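Okay, bookshelf thread, as promised to the three of you who asked. It's December 2020 and I have finally run out of excuses.

Some background – the white bookcase came with me from the old apartment in July, and ever since then it has been the place where anything without a home gets set down "for a minute." Mail, chargers, a bag of clothespins. You know the kind of shelf.

Joana Esteves told me to start by taking out everything I hadn't touched since the move. That came to 18 things, and 13 of them went straight into the donation box by the door. I kept a candle I will never light.

My rule for the upper shelf is books first, and only the ones I really reach for. The rest went to Lurdes Rocha, who has more wall than I do and a much longer attention span.

Six books up top, tea bottle on the lower shelf:
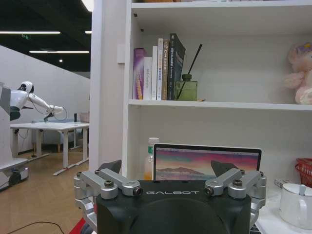
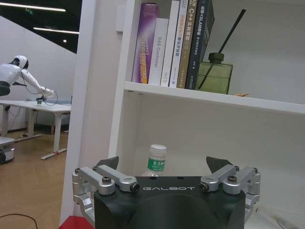
I went back and forth on the order for way too long. By height looked stiff, by color looked like a store, so I put them back more or less how my hand grabbed them and I like that best.

Gwawr Wogan asked if I'd get bookends. Maybe! I had a pair of Groller ones in my cart for 14 dollars and then closed the tab, and now I keep thinking about them. If anyone owns them, do they slide on a slick shelf?

The other question I got was about dust, because white shelves show every bit of it. I use a barely damp cloth and then a dry one, and I do the top board first so I'm not chasing crumbs of fluff downward all afternoon.

Next up is the hall closet, which has nearly 1,000 loose buttons in it from my sewing phase (Ionuț Sandu, you were warned, and you still said you'd help). I'm going to need jars – lots of jars. If you've got spare ones with lids, please message me before you recycle them, any size at all, and I'll come by and pick them up.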